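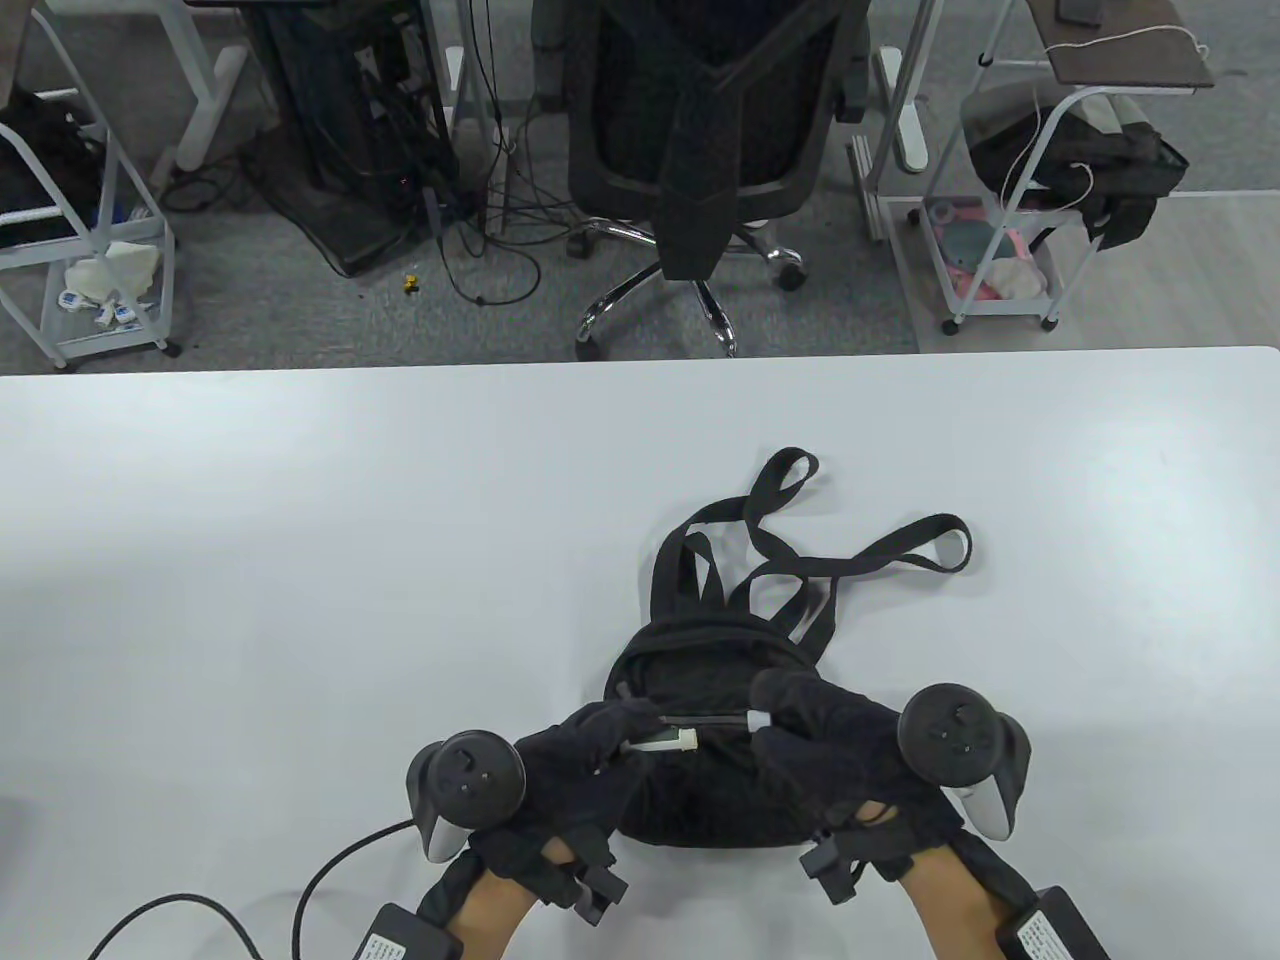

À quoi sert un kit de gants instrumentés dans un cours de robotique ?

À enregistrer des gestes de manipulation sans passer par un robot, puis à s'en servir comme données de démonstration pour entraîner une commande.

Séance 4 — Le kit Mitix, prise en main et limites
Notes de cours, A. Van Beek

Le kit est distribué par Briralow. Il comprend les gants, les contrôleurs de suivi, les boîtiers de batterie et le logiciel Li, qui horodate les flux et les exporte. Prix catalogue : 393 euros la location mensuelle, formation non comprise.

Tâche de référence : le sac à dos. On saisit la tirette, on suit la fermeture éclair, on maintient le tissu de l'autre main. L'exercice est bimanuel et porte sur un objet déformable, deux difficultés que les prises de cubes en bois laissent de côté.

Points à vérifier avant l'enregistrement :
— fixation des contrôleurs sur le dos de la main
— passage des câbles, qui ne doivent pas tirer sur le poignet
— charge des batteries (autonomie constatée : plus de deux heures)

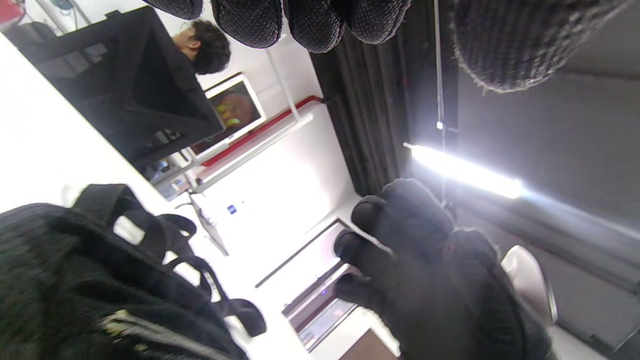

La synchronisation reste le point faible. Li aligne les flux sur l'horloge du poste, et un décalage apparaît quand l'une des sources redémarre en cours de prise. On recommence alors la prise entière. La version installée à Dikport corrige en partie ce défaut ; nous ne l'avons pas encore reçue.

À rendre pour jeudi : une page sur les causes possibles d'une prise inexploitable, avec un exemple tiré de vos enregistrements.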